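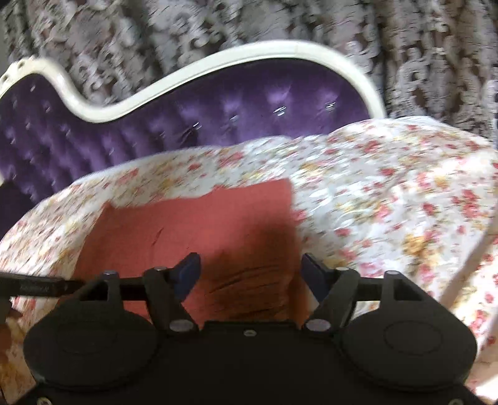 Cloth work on a floral bedsheet, gripper open.

Allau started in Nundholm with one hand-held gripper and a pile of washing, and we still get excited about folding! We're also pretty open about our worst week. In April our Wragg finger unit kept closing after the trigger was let go – it pinched a tester's thumb and put a hole in a good shirt. We stopped all handling for 20 days, pulled the unit apart and found a worn return spring. 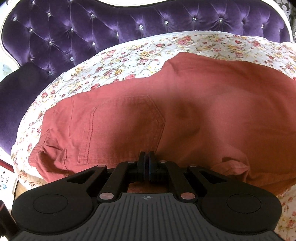

Fingers nearly closed over the pocket.

Every spring is now swapped after 1000 grips, well short of the 2000 we used to allow, and our Posatia log records each near miss, even the tiny ones. It's the best habit we've picked up, and new starters learn it before they touch any cloth.

Last updated: November 2022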